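Clitell Twin Bench Kit by Vudalance
Two arms, two grippers, one long weekend of setup (if you're me)

Price as reviewed: $1,885
In the box: two tabletop arms, two grippers, 4 clamp mounts, power supply, cables, software download code
Optional: Runden finger set, sold separately
Reviewed by Nhung Vương

I've wanted a two-armed setup on my bench for ages, and every time I priced one out I closed the tab and went back to my single arm. So when Vudalance put the Clitell out as a full kit, I ordered it pretty much on the spot. I've had it running since August and I have a lot of feelings about it, mostly good ones!

First, the boring part. The arms come assembled, which I was so grateful for (my last kit had me hunting for a washer under the couch). You clamp them down, run the cables, plug both into the hub and let the software find them. Mine found the left arm right away and the right arm after I swapped the cable, so try that before you write to support. Calibration walks you through each joint with little drawings. It's slow. Make coffee.

Then comes the fun. I started with blocks, like everyone does, and blocks are easy. Foam cubes, easy. A marker, fine once I turned the grip force down. What I really wanted to know was how the kit does with floppy stuff, the kind of thing that changes shape the second you touch it. My friend Trinh Nghiêm runs sorting jobs for a living and she told me to forget socks and go straight to rubber bands. They're thin, they twist, they lie flat, and two of the same color never look alike on the table.

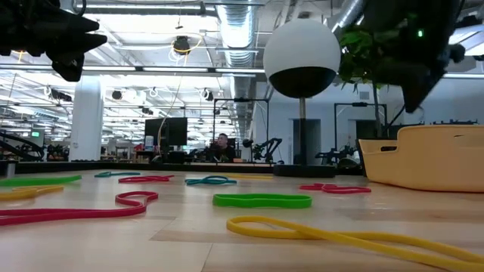 Rubber bands in yellow, green, teal and pinkish-red, with the basket off to the right.

Pick from the table, drop in a basket, that's the whole job. The bands standing up on their edge are a treat, because a finger can slide right in beside them. The ones lying flat are where you'll be muttering at your screen. With the stock fingers I had to bring the gripper down nearly to the wood and close very slowly, and I still got plenty of misses. I ran 467 picks over a few evenings before I was happy with my settings, and by the end I could leave it going while I ate dinner at the other end of the room.

Having the second arm helps more than I expected. When a band is tangled over itself, one side can hold while the other tugs, and you can set that up with a plain "hold and pull" step in the software, no code. I do wish you could copy a step from one arm to the other and have it flipped for you. Right now you redo it by hand, and it's a pain.

A few more things I'd want to know before buying:

Noise. A soft whir, fine for a shared room. The power supply fan is louder than the arms are.

Reach. Good across a normal table. Keep the mounts a bit closer together than the manual shows or the two sides barely meet in the middle.

Software. Friendly, a little slow to open. The stop button is big and red and always on screen, thank you.

Finger swaps. Two screws each. The Runden set has narrower tips and I'd add it to the order if you plan on doing anything thin.

Support. I wrote in twice and got the same person, who sent me a settings file by the next morning. Lovely.

Warranty. 6 months on the grippers, longer on the arms. I'd like to see those match.

I also looked hard at the Khương kit before I bought. It's cheaper and the arms look sturdy, but the grippers are extra and by the time I'd added two of them the gap was tiny. If you only need one arm, go look at theirs. For two-handed work on a table, I'm keeping the Clitell, and I've already got my eye on a second set of fingers.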